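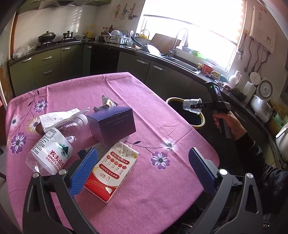

Seized Farm in Presow Opens to Hunters This Fall

A farm of 2,041 acres outside Presow, taken from its owners after a long fraud case, will open to public hunting in the fall. The county confirmed the decision in March, after two years in which the gates stayed locked and the fields were not worked.

The land belonged to the Correa cattle company. According to court papers, the company sold shares in animals that did not exist, and it used the farm to show investors a real herd that was much smaller than the one on paper. When the company failed, the court ordered the property to be given up. Most of it has now passed to the county wildlife office.

"People have looked over that fence for a long time," said Deisy Cabrera, who manages public lands for the county. "They know there are deer inside. Now they can go in, but they must go in with a permit."

The county will give out 261 permits for the first season, by drawing. Each permit is good for one hunter and one guest under the age of 16. Applications open in June at the Valholm office and close at 5 p.m. on the last day of that month. The fee is $50, and it is returned to those who are not drawn.

Hunters will be allowed to take deer and wild turkey. Small game will be open to permit holders from December. There will be no night hunting and no baiting, and dogs may be used only for birds. The north pasture, near the old Siltex quarry, stays closed because the ground there is not safe. Signs will be put on that line before the season.

Walter Mosquera, who hunts on leased ground next to the farm, told the county board that he supports the opening but has some worries about the road. Valholm Road has one lane for the last 2 miles, and in wet weather trucks slide into the ditch. He asked for a gravel parking area near the entrance, so that hunters do not leave their vehicles in front of the gates of other people.

"I have hay to move in October," Mosquera said. "If a truck is parked in my gate I can't move it."

The board agreed to build the parking area before the opening day. It did not agree on a second request, to keep the creek side for bow hunters only. That question was moved to the next meeting.

Two barns and the main house are not part of the hunting area. The house will be sold, and the money will go to the people who lost their savings in the company. The barns will be used by the wildlife office for equipment and, during the deer season, for a check station. Every deer must be brought there on the same day it is taken - also when the hunter plans to process the meat at home.

Cabrera said the number of permits can change after the first year, when her office has better knowledge of the herd. Fishing in the three ponds is not allowed for now, but it may be added later.

Maps of the property, with the closed area marked, can be picked up at the Valholm office during working hours.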